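8/7/21, bedroom set, folding notes

Got in early to have the place to myself and finally tried the new duvet cover, the white one with the faint stripe. Love it! It creases so softly, and dark clothes stand out on it a treat. Fatos was right to hold out for it, and I have told him so. Pillows at the headboard end as before.

Clothes go down bunched from now on, never laid out neatly. Keegan's idea, and it makes the folding so much more interesting – you have to find a hem or a collar before you can do anything else. 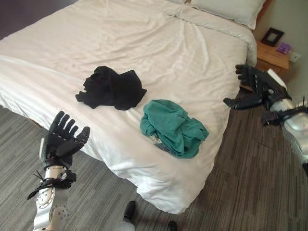 Black and green are my favourite pair so far. They sit well side by side on the white, and even in a heap you can tell at a glance which is which. The small grey things are trickier, they get under everything, so check beneath each pile before calling a round finished (me included).

Did 15 rounds before lunch. The cover needs a good tug at the front corner every so often, otherwise it creeps towards the floor. I'd like a second one the same so we can wash one and use one – Nicanor C. to ask Fondari what they have left.

Still to do: sort the Jolto box by colour, find the other lint roller, write up the sleeve-first fold for Evaristo.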